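How to Reserve a Court and Register for League Play

Members of the Vanolden Racquet Center may reserve courts and enter the seasonal leagues through the Amus booking system or at the front desk. The steps are the same for singles and doubles.

Step 1. Activate your account

Sign in with the membership number printed on your card. New members should allow one full day after joining before the number becomes active. If the system does not accept your number, call the desk at extension 552.

Step 2. Choose a court and time

Select the date, then the court. Reservations open 5 days in advance and may be made for singles or doubles. Each household may hold two reservations at a time. The courts on the Ham Street side are set aside for junior lessons in the afternoon and do not appear in the list during those hours.

Step 3. Add your playing partners

Enter the name of every player, including guests. Guest fees are charged to the account of the member who made the reservation – they cannot be paid in cash at the court.
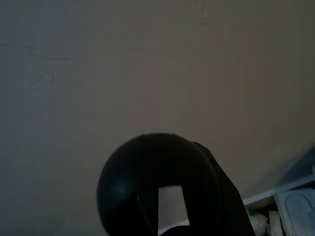
Utness, 9 October 2026

The following steps apply to the indoor league season and replace the instructions issued in April.

Step 4. Select a league division

Open the Leagues tab and choose the division that matches your current rating. Players without a rating must arrange a short evaluation with Gyu-bin Joo, Director of Tennis, before registering. Evaluations are held on court and do not count against your reservations.

Step 5. Confirm your place

Each league is limited to 100 players. Your place is held once the entry fee has been received, and a confirmation is sent to the email address on your account. Players who register after a division is full are placed on a waiting list in the order received.

Canceling or changing a reservation

Open My Bookings, select the reservation, and choose Cancel or Change. Cancellations made on the day of play must be reported to the desk by telephone. League matches may be rescheduled only with the agreement of both sides – the new time must be entered in the system before the original match date.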